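How to keep the scorebook at a youth basketball game

Quick version for parents who got handed the book at the Stillidgate gym and have tip-off in ten minutes. Read the first half now, rest at halftime.

What you need
Scorebook (blue one, in the bag with the whistles). Two pencils, an eraser. Red pen for the second half if you like switching colors, I do. Phone off or face down.

Before the game
Get there by 5:30. Ask both coaches for rosters. Write last name and jersey number, lowest number first, home team on the left page. Check numbers against the actual shirts in warmups. Kids swap shirts all the time and then you're stuck.

Got two kids with the same last name? Add an initial. We have Berhanu Lemma and Kiros Lemma on the same squad, so it's B. Lemma and K. Lemma, every game, no exceptions. Last season half of Kiros's fouls went to Berhanu and he sat out a fourth quarter he should have played.

Mark the starters with a small dot next to the number. Circle the captain. Write down who has the arrow once the jump ball is settled.

Scoring marks
Two-pointer: write a 2 in that quarter's box.
Three-pointer: write a 3. Circle nothing.
Free throw: draw an open circle for the attempt. Fill it in if it goes down. Leave it open if it misses.
Then slash the next number in the running score at the bottom. Slash every point, so a three gets two slashes and then a circle around the last number. Do the player box first, running score second. Same order every time.

If the boxes and the running score don't match at the end of a quarter, stop and fix it right there. Don't wait. You will not remember who hit the corner shot.

Fouls
Ref comes to the table and signals color, number, then the type. Repeat the number back out loud. Write P1, P2 and so on next to the player. Technicals get a T. Then cross off one team foul for that half.

Tell the coach when a player has four. Tell the ref right away at five – don't be shy, hit the horn at the next dead ball.

Team fouls reset at halftime in our league. The Trallow tournament does it by quarter, so ask before you start if you're playing up there.

Timeouts
Cross off the box and write the clock time beside it. Full or short, write F or S. Let the ref know when a team is on its last one. Coaches will ask you how many they have left about forty seconds too late, just answer and move on.

Working with the clock person
Sit next to each other. Compare scores at every timeout, takes five seconds. The book is official, not the board. If the board is wrong, wait for a whistle and then tell the ref. Tekle Endale runs our clock most nights and he'll hold up a fist if his number doesn't match mine. Works great in a loud gym.

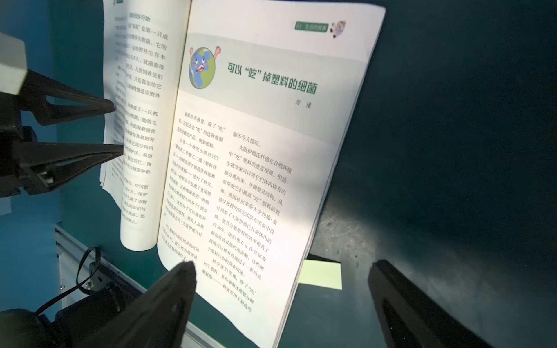
Subs come to the table first. Get the number, wave them to the X, horn on the dead ball. If a kid checks in with a number that isnt in your book, tell the ref before the ball is live.

Overtime
Use the extra column. Fouls carry over from the second half. Each team gets one more timeout in our league. Arrow keeps going, no new – sorry, there IS a new jump ball to start OT. Fix the arrow after that.

After the final horn
Add up each player across. Add up each quarter down. Both totals should land on the same number as your last slash. Get the ref to sign before he heads to the parking lot. Take a picture of both pages and send it to Sosina Feyisa, she posts the results by 9.

Put the book back in the bag. The bag goes in locker 6. Not your car.

Practice sheets are on the shelf behind the Gumede court bleachers, do one along with a game on TV before your frist turn if you can. Questions about fouls or the arrow, ask Thitima Mahawong, she did the book for the Wukum girls for years.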